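Tabletop Two-Arm Cell – Periodic Safety Checklist
Site: Drolthorpe, bench cells
Cell ref: 212
Date: 09/08/2021
Form: Tarner bench cell form, issue 2
Previous inspection: February

Result codes: OK / Note / Fix / Fail

1. Guarding and access
1.1 Side and back walls secure, no sharp edges – OK
1.2 Front access controlled while arms are powered – Fix
Comment: The form accepts "operator awareness" as a control. I don't. A line on the floor and a good attitude will not stop a hand reaching in to straighten a bag. Fit a presence sensor or write down why one isn't needed. The February report asked for the same thing.

2. Emergency stop
2.1 Button within reach of the operator's normal position – OK
2.2 Both arms stop on one press – OK
2.3 Restart needs a separate deliberate action – OK
2.4 Stop test logged weekly – Note
Comment: The log is complete and every entry is in the same pen. Make of that what you like. I would prefer the controller's own record attached to the sheet.

3. Cables and electronics
3.1 Arm cables clear of pinch points through full travel – Note
3.2 Control boards covered – Fix
3.3 Connectors seated and strain relieved – OK
Comment: Purple cable stands well up over both grippers. Povell's installation notes call this "adequate slack". Slack is fine until a strap or a loose wrapper goes through the loop. Clip it closer to the link and repeat the full travel check. The boards under the front rail need a cover that comes off with a tool.

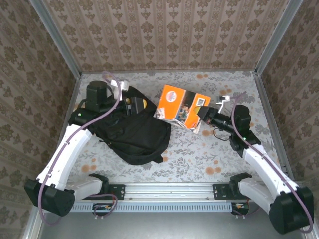

Cell 212, bag and box task, both arms at the work.

4. Load and work surface
4.1 Items within rated payload – OK
4.2 Loose straps, film and packaging controlled – Fix
4.3 Table covering fixed down – Note
Comment: The risk assessment covers "rigid consumer items". A backpack is not rigid, and neither is clear wrapping lying on the cloth by the box. Either the assessment changes or the items do. Cloth edges should be clamped. Tape was offered as a fix and I have declined it.

5. Arms and grippers
5.1 Mounting bolts at marked torque – OK
5.2 Grip force limit set and locked – Note
5.3 Speed limit set and locked – OK
5.4 Status lights match controller state – OK
Comment: Force limit is set but the password is on a label inside the controller door, so "locked" is generous. Green lights tell you what the controller thinks. They should not be used as permission to reach in, whatever the Srithong training slides say.

6. Paperwork
6.1 Risk assessment current – Fail
6.2 Operator training recorded – OK
6.3 Running hours recorded – OK, 3788 at time of visit
Comment: The assessment is 56 pages long and mentions two arms working on the same table once, in a heading. Arm-to-arm contact, and a load held by one arm while the other moves, both need a proper entry – who could be hurt, how, and what prevents it.

Overall: Supervised running only until 1.2, 3.2, 4.2 and 6.1 are closed. Send evidence with the closure form. A tick and initials won't be accepted.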